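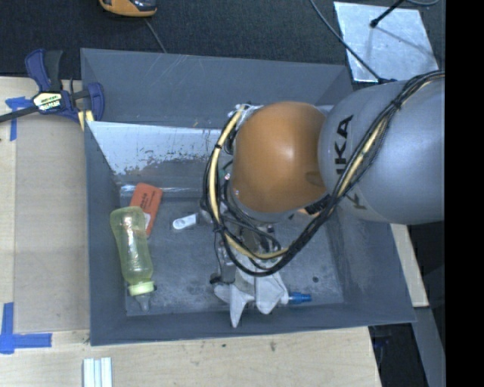

Big gray bin, open, with a small assortment of things on the floor of it.

Workshop notebook, August 2023
Plaster, again

OK so the pitcher mold. I finally poured the second half and I'm pretty happy with it, though I said that about the first half too and then found the soft spot near the handle. Writing this down while I still have plaster under my nails.

Mix was 1,330 grams of the Polcombe plaster, water measured by weight this time instead of by eye (I know, I know). Sifted it in by hand, let it slake without touching it, then stirred low and slow with my fingers spread out so I could feel for lumps. Last time I went at it with the drill paddle and got so many bubbles the surface looked like pancake batter right before you flip it. By hand is slower but the face came out gorgeous. There's a tiny pinhole under the spout and I'm leaving it.

Soap! I used three thin coats on the first half, buffed in between, and the halves came apart with one tap of the mallet. Compare that with the sugar bowl mold, which we don't talk about.

It got warm after 15 minutes or so by feel, I wasn't watching the clock. Took the boards off after 30 minutes by the kitchen timer and the edges were crisp enough to scrape. I rounded all the outside corners with the old rasp right away, while it was still cheesy. If you come along and borrow this mold, please keep it off the concrete when it's drying, put it up on slats so air gets under. The last one grew a gray fuzz on the bottom and smelled like a basement.

Natches: I carved them too shallow. They register fine if you wiggle, but you do have to wiggle. Deeper next time, and further in from the edge, there's a thin bit by the left one that I already don't trust.

Slip. Évan Pichon wants to try the Sumska casting slip in it and I'd like to stay with what we have until the mold has had a few casts through it. We went back and forth on this over lunch. His point is that ours is getting old and gels in the bucket if you look away, and he's right, it needed a good long stir and more deflocculant than I like adding. My point is that if the first cast sticks I want to know whether to blame the mold or the slip. We settled on one cast with ours, toss it, one more with ours, then he can have it.

Drain hole on the pitcher is the spout, so it'll have to sit tipped. I'm thinking two wedges and a brick. Évan thinks a proper cradle, which he is welcome to build.

Glaze, way too early but I can't help it: I keep picturing the Shboul celadon on this shape, thick enough to pool where the neck meets the belly. It ran badly on the Cudarico test tiles, all the way onto the shelf, so maybe stop it well above the foot and use a cookie underneath. The kiln shelf still has the scar.

To do
Strap the halves together before they dry any further, they'll warp if they dry apart
Scrape out the mixing buckets, NOT in the sink
More slats
Sieve the old slip and weigh a pint of it
Ask Évan where the good rubber kidney went
Recut the seam on the sugar bowl mold, or give up on it

Mold is on the top rack with the straps next to it. First cast once it feels room temperature against my cheek and doesn't feel clammy, which could take all next week if it keeps raining.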